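Cleaning out an old desktop computer

Filed under: Workshop and spare room
Jan 23, 2024

A desktop that has sat on carpet for a few years will be full of dust. Cleaning it takes an evening and costs very little.

Shut the computer down, switch off at the wall and pull out the mains lead. Hold the power button in for seven seconds. Move the case to a hard table near a window, and touch bare metal on the case before you touch anything else.

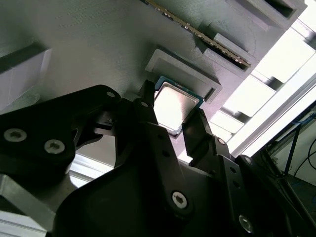
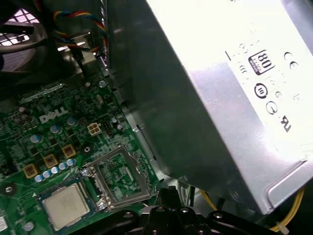
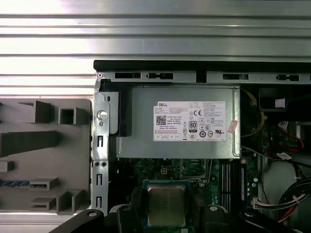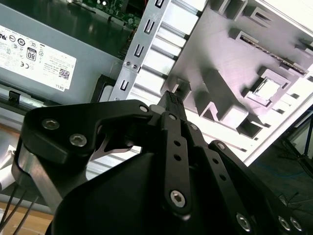 Dust is best shifted with a soft, dry paintbrush kept for the purpose. Work from the top of the case down and brush towards the opening. Hold fan blades still with a finger while you brush them. Never open the power supply itself, the silver metal box with the white label on it in the third picture; brush its vents from outside and leave its casing shut. Don't use a household vacuum cleaner inside the case, as the nozzle can build up static.

Small screws get lost. I put mine in a jam jar lid, and Korkor Asante wrote in to say she uses an egg box, one cup for each stage of the job.

Wipe the outside of the case with a cloth wrung out in warm water and leave it to dry fully before you plug in again. If the carpet is the trouble, stand the case on a piece of board.

Next time: getting candle wax off a tablecloth.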